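Notes From the Bench: The Handoff Problem

If you have eaten in the Moline building lately, you may have noticed that the forks go missing around the end of the month. They come back. We would like the record to show that they have always come back.

The forks are on the second floor with Manju Maurya, who has spent the winter trying to get two robot arms to pass cutlery to each other. Readers of the February issue will remember her as the person who got one arm to put a spoon in a tray and was then asked by a visitor why anyone would need that. She has had time to prepare an answer, and it goes like this: one arm can only reach so far, and can only hold a thing one way. If the fork you want is on the wrong side of the table and facing the wrong direction, you need a second hand. People do this all day without thinking about it. Robots do it by dropping the fork.

The old approach, which we inherited from the Butov project along with a filing cabinet nobody can open, was to script the pass. Arm one goes to a fixed meeting point, arm two goes to the same point, arm two closes, arm one opens. It works beautifully as long as the fork is gripped in the same spot every time. Grip it a thumb's width lower and arm two closes on air, with great confidence.

Manju's method throws out the fixed meeting point. The two arms are driven by one policy that looks through all the cameras at once and decides, many times a second, what both arms should do next. It learned from 200 demonstrations, all of them driven by hand by Manju or by Rawan Kassab, who joined us from Prullside and was told the job would be mostly writing. In each one, the operator moves both arms together and does the pass wherever it feels natural. Some are graceful. Some look like two people trying to go through a door at the same time. Both kinds went into the training set. 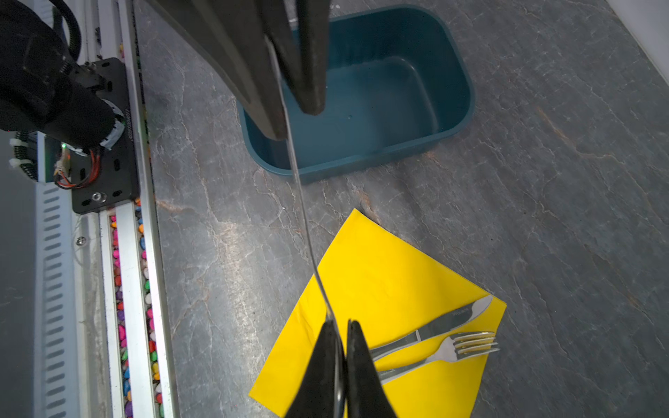
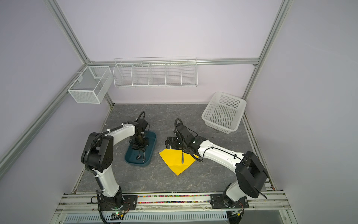
The part Manju is proudest of is the release. Letting go sounds easy, but a thin metal handle gives a gripper very little to feel, and for weeks the giving arm would either open too soon or refuse to open at all. The second failure was worse. Both arms would hold on, each waiting for the other, until somebody hit the stop button or went to lunch. Rawan took to calling these "restaurant bill" episodes, and the name has now turned up in a slide deck, so it is too late to do anything about it.

The fix was almost embarrassingly small. Instead of asking the policy to guess the right moment to open, they gave it a short history of how hard each motor was working. When the receiving arm has a real grip, the load on the giving arm changes a little. A person watching the video would never catch it, but the numbers do, and the policy picked up on it without being told what it meant. Manju had a much more complicated plan, with diagrams. She would like someone to look at the diagrams anyway.

On to the results. The team ran 60 test passes with the new policy, mixing up where the pieces started and which way they pointed. It dropped the piece in 8 of them. The scripted version, given the same starting positions, did so badly that Rawan stopped the comparison early out of what she describes as respect for the cutlery. We have asked her to finish it before anything is submitted, respect or no respect.

Most of the drops had the same cause. If a fork lies across a knife, the arm sometimes picks up both for a moment, and the load reading then tells it something that is true but not useful. More demonstrations with overlapping pieces would probably help. The plan is to bring the total up to 235, with the new ones all starting from a messy pile. Crichton has offered to send over a set of plastic cutlery, which weighs next to nothing and should make the load signal nearly disappear. Manju calls this "a good stress test." Rawan calls it something else.

There is also the matter of speed. A full pass currently takes longer than it would take you to walk around the table and get the fork yourself. Manju says speed was never the point of this round, and that she will worry about it once the arms stop dropping things. Anyone who has worked a dinner shift may see it the other way around.

If you would like to try driving the arms, the sign-up sheet is on the door of the second-floor lab. No experience is needed, though you will be asked to leave your coffee in the hall. If you have a spoon from the Moline kitchen in your desk drawer, please bring that too. We are short on spoons, and for once it wasn't us.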